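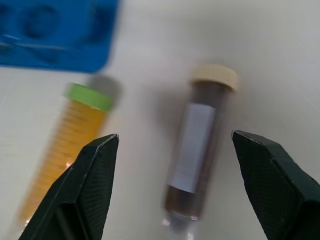

The **Grullano open day** is a public demonstration of laboratory automation held by the Zoletti workshop in Kennedy. The first edition took place on April 17, 2021, and drew 179 visitors.

## Demonstration

The main exhibit is a tube-handling task. A robot arm with a two-finger gripper picks capped centrifuge tubes off a tabletop and places them upright in a rack. Tubes are laid out by hand before each run – angle and spacing are left to the operator. A run covers 12 tubes and lasts roughly 2 minutes.

Adanech Assefa wrote the grasp planner, known as Biller. Tyson MacDonald operates the arm during public sessions and takes requests from visitors for difficult layouts.

## Later editions

The event moved to September the following year. Attendance rose to 196, and a second arm was added for capping and uncapping.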